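**Refinishing a round white tabletop, notes as I go. September 30, 2024**

1/ Matte white, solid core, bought secondhand through Irnport. The surface burnishes if you scrub it, so abrasive pads are out. Dish soap, warm water, microfiber.

2/ Most marks came off with soap. Coffee rings needed Bredumix at 40 ml per 500 ml of water. Two minutes' contact, then rinse twice — residue leaves a haze on matte paint.

3/ Remaining: one faint gray line, thin, looks like pencil. The rest of the top is clean.

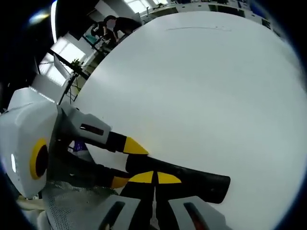
4/ A reply from Worus: try a white vinyl eraser before any solvent, light pressure, one direction only. If the line is graphite it lifts. If it's a scratch it stays put and you've lost nothing.

5/ Fair. Eraser first, then. Alcohol is the fallback, tested on the underside.

6/ If it is a scratch, I'll wet-sand the entire top with 4000 grit. Spot sanding leaves a shiny patch that shows from every chair.

7/ No wax afterward. It yellows, and it fills the texture that makes the finish matte. Felt under anything ceramic — I have enough left on the roll to last until December.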